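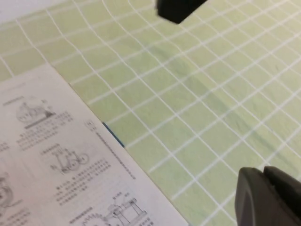 Home > Forums > Arms and Grippers > Teaching by Demonstration
Forum index | New posts | Search | Members | Log in

Paper pages on a grid mat: leave the grid or cover it?

mat_and_tape
September 10, 2022

I'm recording demos for a page handling task. The arm slides a printed sheet to the edge of the mat, pinches the corner and puts it on a stack. I drive it by hand with a leader arm and save the wrist view plus joint positions. The page I'm using now is from an old book of machine drawings, line art with small text, lying flat on the usual green mat with white grid lines.

I have 3,747 episodes on this mat. The policy does fine on my bench. When I took it over to the Skelcombe bench, where the top is plain gray, it reached for the right spot and then closed the fingers too high almost every time. Same arm, same sheet, same camera mount.

My guess is that it learned to judge height from the grid squares. Up close the lines fan out a lot in the wrist view and they change with every bit of height. On a plain top it has nothing like that to go by.

Should I throw out the grid and start again on plain surfaces, or add to what I have?

----

orrery_bench

Don't throw anything out. Add plain surfaces and train on the mix. We had the same trouble on the Nindon set with a checkered cloth. We recorded over 1,000 new episodes on four other tops and the height error went away.

----

kestrel77

I'd start over. With that many episodes on one mat, the new ones are a small slice and the model will still lean on the grid whenever it can see it. You'll get something that works on the mat, works on the tops you added, and fails on the next bench. I've done it the way orrery_bench says and ended up recording everything a second time anyway.

----

orrery_bench

You can weight the sampling. Draw half of each batch from the new tops. No need to record the old ones again.

----

kestrel77

Weighting doesn't change how varied the new data is. If there are only a few hundred plain-top episodes you'll just see the same ones over and over.

----

lowtorque

Before either of those, check the table height. Is the Skelcombe top the same distance below the arm base as yours? The mat itself has a thickness. If the fingers close too high by a steady amount, that may be all there is to it.

----

mat_and_tape

Checked with calipers. The mat is 2 mm. The miss is more than that and it isn't steady. Some grasps close just above the paper and some close well clear of it. I also laid a spare mat on the Skelcombe bench and the grasps came back to normal, which is why I suspect the grid.

----

lowtorque

OK, then I agree it's the grid. I'd still write down the top height for every session. We didn't, and it took a long time to sort out later.

----

plainbearing

What about shadows? In my wrist footage the arm throws a soft band across the mat and it moves as the arm comes down. The policy can use that as a height cue too, and it will be different under other lights. If you change the tops and keep the same lamp, you may only fix part of it.

Things I vary now when I record:

- lamp position, moved between sessions
- blinds open or closed
- sheet angle, including angles where the long edge runs across the view
- how much of the page is in view when the approach starts
- paper with heavy print, light print and blank

The last one matters more than I expected. With pages full of drawings the model had plenty to lock on to. With blank white paper on a light top it lost the edge.

----

mat_and_tape

All my pages have print. I do turn the sheet a fair bit, but the lamp has been in the same place since January. I'll add blanks and move the lamp.

----

kestrel77

Also look at where your episodes begin. If you always start with a clear stretch of mat between the page and the finger, the model never sees the case where the finger is already over the paper. I found this one by accident after a bad reset.

----

tin_ferrule

Has anyone tried swapping the background in software? We used the Wultell tool to cut out the mat and paste in other surfaces. It saved us a lot of recording.

----

orrery_bench

Tried it. It was good for far views and poor for wrist views. The contact shadow under the finger gets cut away with the mat, and close to the surface that shadow is worth keeping.

----

tin_ferrule

We kept the shadow as a separate layer and it was fine. It takes some setup, and the mask does slip where thin white grid lines meet white paper. I'd still do it before recording for another few weeks.

----

plainbearing

The mask trouble at the paper edge is my worry. That edge is what the task depends on. If it's wrong by a few pixels in a third of the episodes you are teaching it a bad edge.

----

mat_and_tape

Plan for now. I keep the old set and record on plain gray, dark cloth and a wood board from the De Luca shelf, with blanks mixed in and the lamp moved every session. I'll train two models, one on the mix with weighting and one on the new set alone, and run both on the Skelcombe bench. I'm leaving software swaps for later.

----

kestrel77

Run both on a top that isn't in either set too. Otherwise you won't learn much from the comparison.

----

mat_and_tape

Good point. I'll hold the wood board back for testing and find something else to record on.

----

lowtorque

And write down the heights.

Filed under: data collection, wrist camera, grasping, backgrounds
Contact us | Forum rules | Privacy | Back to top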